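Tuhiwai arm: simulated doorway and room recordings, release 2

What you have downloaded

Hello, and thank you for taking an interest in what began as a winter's tinkering and has since taken over most of a workbench. This folder holds the simulated recordings that go with the Tuhiwai arm, a home-built robot arm with a two-fingered gripper that I have been putting together at the shared workshop in Henport. The real arm is made of aluminium tube, printed joints and a good deal of stubbornness. The recordings come from its simulated twin, which lives in a rendered house we call Dirkdale and which can bump into as many doors as it likes without my having to sweep up afterwards.

I started on the simulated side after the second shoulder joint cracked. Printing a new one takes most of a day, and I wanted something useful to be getting on with while the printer hummed away in the corner. I had expected to spend a week or so on it. That was in August, and I am still finding things to fix.

There are 748 recordings in this release. I made more than 1000 altogether, but a fair number had the arm folded into itself at the very start, or had been saved with the wrong joint limits, and it seemed kinder to leave those out than to ask you to weed them yourself.

What is in a recording

Each recording sits in its own folder and contains:

frames: the rendered pictures, taken with the gripper in view
joints.csv: joint angles and finger opening, one row per frame
task.txt: a line in plain English saying what the arm was meant to be doing
notes.txt: anything I thought worth writing down at the time, which is sometimes nothing at all

The task lines were typed by hand over many evenings and are not as consistent as they might be. You will find "go to the door", "reach for door" and "door please" all meaning much the same thing. I did think about tidying them up, but a friend at the workshop who works on speech said the variety was useful to her, so they have stayed as they were. If you need them uniform, the script called same_words will do a decent job of it.

How the recordings were made

I drove the arm with an old game controller, one stick for the reach and the other for the wrist, with the triggers opening and closing the fingers. It takes a while to get the hang of, and you can tell the early recordings from the later ones by how much the wrist wanders. Please do not read any great wisdom into those first movements — I was very often looking for the right button.

The house itself is a plain one. I wanted doors, windows and a bit of furniture for the arm to find its way among, and I wanted the light to be uneven, the way it is at home, where one side of a doorway is bright and the wall next to it goes nearly black. The textures came out rather stronger than I meant them to. I have grown fond of them, and anyway changing them now would make this release disagree with the first one.

Things to be aware of

The wrist can swing a long way back, and when it does the view tips up towards the ceiling and stays there for as long as I left the stick alone. Quite a few recordings have a stretch like this. They are perfectly good if you are interested in working out where the gripper is pointing, and rather dull if you are only after doors. The script called drop_upward will remove them, going by the wrist angle in joints.csv.

Frames next to one another in such a stretch can be very alike. If you are splitting the recordings for training and testing, please split by whole folder and never by single frame, or your results will look a great deal better than they deserve to.

The fingers in the simulation are stiffer than the real ones, which have rubber pads and give a little when they meet something hard. I have had a go at softening them and made matters worse, so for the moment they are stiff.

There are 3 folders where the finger opening was logged in the wrong units. They are listed in known_faults.txt, and I have left them alone so that anyone using the earlier release can compare like with like.

Getting started

Unpack the archive somewhere with plenty of room, run check_all once to make sure nothing was lost on the way, and then open the viewer with a folder name after it. The viewer is slow to start the first time. Give it a minute or two and make yourself a tea — it does get there.

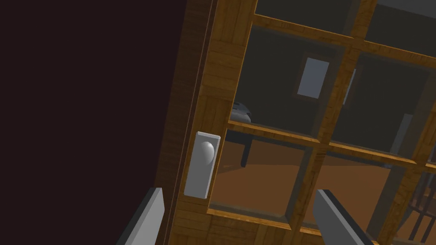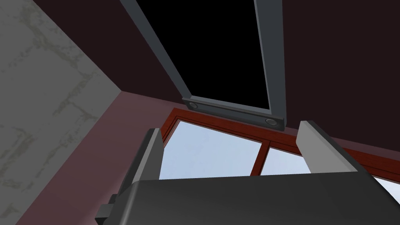
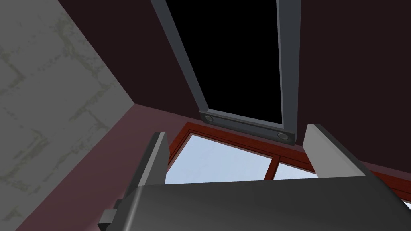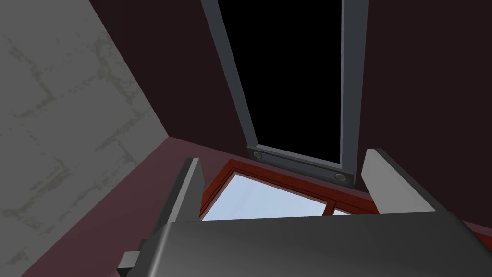 Rendered views from Dirkdale with the gripper fingers apart: the glass-paned door in the first, the window from low down in the other three.

Using and sharing

You are welcome to use the recordings for whatever you like, at home, in class or in a club, so long as you keep this file with them. Corrections are very gladly received, and so are better task lines. Post them on the workshop's project page or, if you happen to be near Irnetthorpe, bring them along to the evening meet-up, where I am usually to be found by the soldering benches from 7 pm.

Zorica Grgić
Henport workshop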